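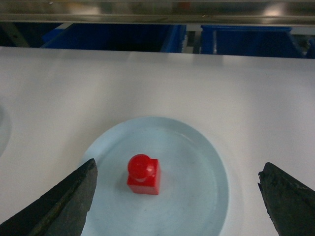
Keeping Wultetti Running: Gripper Fingers, Wrist Camera and One Bad Connector

Filed under: Student Projects, Robotics, Term Reports

When I signed up for the cell maintenance project at Kinthorpe I thought I'd be writing code. I wrote maybe a page of it. The rest of the term I was on my knees beside the arm with a hex key in my mouth, and I'd do it again!

Wultetti is the tabletop cell in the Lukgate building. It's one arm with a two-finger gripper and a small camera on the wrist, and the job it does all day is picking small parts up off a plate and putting them back down. My partner was Bogumił Bielecka, who took the wiring while I took everything from the wrist down. Our supervisor, Aleksi Toivonen, gave us the old logbook and told us to leave the cell in better shape than we got it. The logbook was mostly coffee rings and the word "adjusted."

The fingers

This is where most of my hours went. The fingers are dark, rough things and they take a beating. Every time the arm comes in a hair too low, a tip meets the table or the rim of the plate, and the tip loses. By the time we did our first proper inspection one of them had gone jagged and crumbly at the end, and the other was scratched and rubbed down to a lighter color along its slope. It still had its blunt shape, though, so we called that one usable.

The trouble with a chipped tip is that you don't notice it much on a cube. Flat sides are forgiving. Our regular test piece is a glossy red peg, a cube with a ball on top, and if the gripper closes on the ball instead of the base you find out right away how even your tips are. With the chipped finger the peg twisted as the gripper closed, nearly always the same way, and then it got set down crooked. I spent two whole afternoons blaming the calibration for that. Sorry, Bogumił.

We ordered a replacement pair through Kaczmarczyk, and I wrote down how the swap goes so the next group doesn't have to guess:

Park the arm high, gripper open, and hit the stop.
Mark left and right on the old fingers with tape before you touch anything.
Take out the screws (4 per finger) and put them in a lid or something. They roll.
Wipe the mounting face. Ours had a ring of black grit on it.
Seat the new finger, snug all the screws, then tighten them diagonally.
Close the gripper slowly on a strip of paper and tug. If it slides out on one side, loosen and go again.

Mine took three tries to pass the paper test. The first time I had a bit of grit left under one finger (see step about wiping, which I wrote afterward).

The camera

The wrist camera is easier to live with. It looks down past the fingers, so both tips should show up in the bottom corners of the picture when the gripper is open. We ended up using that as our daily check. If one finger shows a lot more than the other, the bracket has been bumped and you shouldn't trust any pick position until you've fixed it.

Shiny parts were a pain. The red peg picks up a bright white highlight on the ball, and for a while our detection liked to split it into two blobs. Bogumił wanted to change the lights. I wanted to change the threshold. We changed the threshold, mainly on the grounds that it was free, and it's been fine on everything except very pale parts on the pale plate, which I never solved. If you get the cell next, please use a darker plate for those.

The connector

Partway through the term the gripper started dropping out at random. The arm would keep going, perfectly happy, with nothing in its hand. Bogumił put a meter on the 24 volt line and it looked great until I wiggled the cable at the wrist, and then it didn't. One pin had backed out of the connector. He reseated it, added a cable clip a little further up the arm so the bend isn't right at the plug, and the dropouts went away.

After the repair we ran 400 picks over a few sessions and logged every one. Bogumił has the spreadsheet. No dropouts, and the crooked placements we did get were mostly from me putting the peg too near the edge of the plate by hand.

What I didn't get to

The height offset still lives in a text file that anybody can edit, and I'm pretty sure that's how the old fingers got so chewed up. I'd like to see it locked, with a lower limit set just above the table. I also never measured how fast the new tips wear — I took a rubbing of them on paper on day one, it's taped inside the logbook, so please take another in August and compare. Spare screws are in the drawer under the controller, in the mint tin.

Posted 22 May 2022

Share (3) | Comments closed
Contact the department office | Back to top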